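The Great Crypto Tidy-Up (or, how I spent my long weekend with a spreadsheet)

Posted 7 February 2022

So I finally did it. I sat down with a pot of tea, four old email accounts and a notebook full of half-remembered passwords, and I worked out what I own in the way of digital coins. I've been putting this off since November, when my brother-in-law Benedikt Wunderlich asked me over dinner what I'd paid for my Trirnar tokens and I had to admit I had no idea. He's an accountant. He put his fork down.

A bit of background for the newer readers. I got into this whole thing through the Trirnar presale, which I read about on a forum when I should have been doing my real job. You sent your money in, you got a little confirmation email with a very exciting rocket on it, and then you waited. I put in $174, because that was what was left in my fun money account after the car rego. My records for it were one screenshot and a note on my phone that said "DONT LOSE THIS" with no indication of what "this" was.

After that I got a bit keen. I opened an account on Sivholm (lovely colours, terrible search), moved some across to Ruppert when they had the no-fee promotion, and then forgot I'd left a bit behind. I do this with gift cards too.
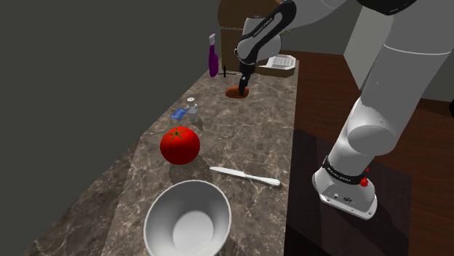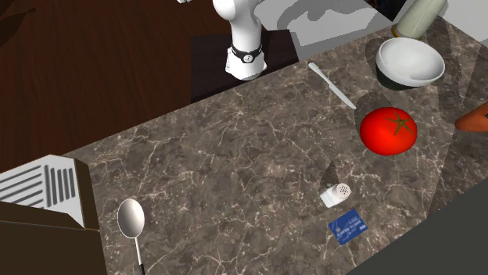
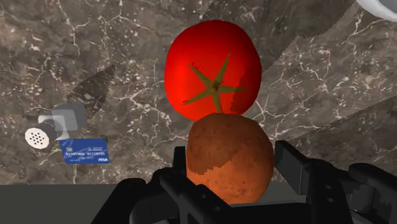

Anyway, the transaction history. Sivholm lets you download yours as a file, which sounds great until you open it. Mine came to 951 lines! I am not a day trader, I promise. It's just that they were paying tiny little rewards every few hours, and every one of those gets its own line with its own dollar value to eight decimal places. My favourite was worth less than a tenth of a cent. It still has a reference number longer than my phone number.

Ruppert was much better behaved, with 85 entries and proper column headings, although the dates were the American way round and it took me most of a cup of tea to realise I hadn't made a purchase in the future. If you're doing this yourself, check the date format before you sort anything. I sorted first. Then I un-sorted, and sorted again, and somewhere in there I lost a row and had to download the lot a second time.

The part I'd been dreading was the transfer between the two. I'd sent 2 lots across on the same afternoon, and only one was showing at the other end. Cue a slightly sweaty half hour. The second had gone through fine, it was just filed under "deposits (other)", a category I'd never clicked on in my life. Benedikt tells me to label my own transfers clearly so I don't go counting them as sales later, and he wants me to do it in a different colour. I've chosen purple.

Then there was Rultthorpe, which I'd honoured with a whole page of my notebook and never bought. There was going to be a token sale, I'd read the white paper (well, the first half and the diagrams), I'd joined the mailing list, and then it sold out while I was at the dentist. I was cranky for a week. I still get the newsletter and I still can't tell you what the thing does.

As for how I've gone overall, I'm a little bit up on Ruppert, a fair bit down on Trirnar, and I'd rather not discuss the rewards. It's all fun money and I've always treated it that way, so please don't take any of this as advice. My plan from here is to download the files at the end of every month and keep them in one folder with a sensible name. Currently it's called "coins FINAL new", so I've got a bit of work to do there as well.

If anyone knows how to get Sivholm to lump those tiny rewards into one daily total, please leave me a comment. I've looked through every menu and the help page just sends me back to the front.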